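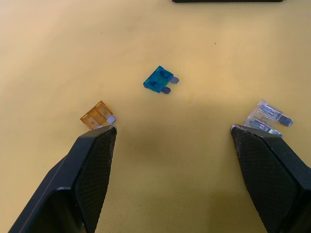

Cars, trucks, tractors and school buses all use electricity. The headlights need it, and so do the horn, the radio, the wipers and the small motors that raise and lower the windows. Each of these works by means of an electric current, which travels through wires hidden behind the panels and under the carpet. The parts that protect those wires are called **fuses**. Most modern vehicles use a type known as the blade fuse.

This page has been prepared by the Palent Museum of Road Transport for readers aged eight to twelve. It may be read before or after a visit to the Van Beek Gallery, where the museum's electrical collection is on display. Words in **bold** are explained in the list at the end.

## What a fuse does

Electric current moves through a wire in a loop called a **circuit**. When current flows, the wire becomes a little warm. This is normal. If too much current flows, however, the wire can become hot enough to melt its plastic covering, and it may start a fire.

A fuse is placed in the circuit as a weak point. Inside it is a thin strip of metal, and all the current in that circuit must pass through the strip. If the current grows too large, the strip melts before the wires are harmed. The circuit is broken, the current stops, and whatever was connected to it stops working as well. People then say that the fuse has "blown".

A blown fuse cannot be mended. It is taken out and a new one is put in its place.

## Why there might be too much current

The most common cause is a **short circuit**. Suppose that the covering on a wire has been rubbed away and the bare metal touches the body of the car. The current now has a very easy path to follow, and it rushes along that path without passing through the lamp or motor it was meant for. A great deal of current flows at once.

A fuse may also blow if a motor becomes jammed. A windscreen wiper frozen to the glass on a winter morning cannot turn, and its motor may draw far more current than usual while it tries.

## The parts of a blade fuse

A blade fuse is small enough to sit on the tip of a finger. It has two main parts.

The **body** is made of plastic. It holds everything together and gives a person something to grip. On many fuses the plastic can be seen through, so that a mechanic can look at the metal strip and check whether it is still in one piece.

The **blades** are two flat metal prongs which point down from the body. They push into two narrow slots in the fuse box. Current enters by one blade, crosses the metal strip and leaves by the other.

## What the colours mean

The colour of a blade fuse is a code. It tells the mechanic how much current the fuse is made to carry. Current is measured in **amperes**, usually shortened to amps and written with the letter A. The standard-sized blade fuses found in many vehicles include the following:

| Colour | Rating |
|---|---|
| Tan | 5 A |
| Brown | 7.5 A |
| Red | 10 A |
| Blue | 15 A |
| Yellow | 20 A |
| Clear | 25 A |
| Green | 30 A |

The number is normally marked on the top of the fuse too. This is helpful to people who find some colours hard to tell apart, and to anyone working in poor light.

A circuit with thin wires and a small job to do might have a 5 A fuse. A circuit for a powerful heater fan might need 30 A. The vehicle's makers choose the rating to suit the wires. Putting in a larger fuse than the one listed is dangerous, as the wires could overheat while the fuse stayed whole.

## Where fuses are kept

Fuses sit side by side in a fuse box. Many vehicles have more than one. A box may be found under the bonnet near the battery, or below the dashboard beside the driver's door. A chart inside the lid or in the owner's handbook shows which fuse belongs to which circuit. Some boxes also hold a small pair of plastic tweezers called a fuse puller.

Dividing the electricity among many fuses is useful to the driver. If the fuse for the radio blows, the headlights continue to shine.

## An activity for the classroom or the kitchen table

No electricity is needed for this activity. It requires at least six people and a soft ball.

1. Stand in a circle. The circle is the circuit and the ball is the current.
2. Choose one person to be the fuse. All the others are the wire.
3. Pass the ball slowly around the circle. The fuse passes it on as well.
4. Pass the ball faster and faster.
5. When the fuse decides that the ball is moving too quickly, he or she sits down. The ball must stop at once.

Talk about what happened. Could the ball go all the way around after the fuse sat down? What would need to be done to start it moving again?

## Staying safe

Fuses in a real vehicle should be handled only by an adult who knows how to do the work. The vehicle must be switched off first. Children should never push metal objects into a fuse box or into a power point at home. Loose fuses are small and should be kept away from babies and toddlers, who may put them in their mouths.

## At the museum

The electrical collection contains 3,401 objects, of which 900 are on display. Visitors may open the drawers of the Ceremari Cabinet to compare early glass fuses with modern blade fuses. Younger children are welcome at the Kidamari Bench, where oversized wooden fuses can be fitted into a model fuse box. School groups using the bench should be accompanied by at least 2 adults. The gallery is closed for cleaning in November.

## Word list

**Ampere (amp):** the unit used to measure electric current.

**Blades:** the flat metal prongs of a blade fuse.

**Body:** the plastic part of a blade fuse.

**Circuit:** a complete loop through which current can flow.

**Fuse:** a part that breaks a circuit when too much current flows.

**Short circuit:** a path that lets current avoid the lamp, motor or other part it was meant to supply.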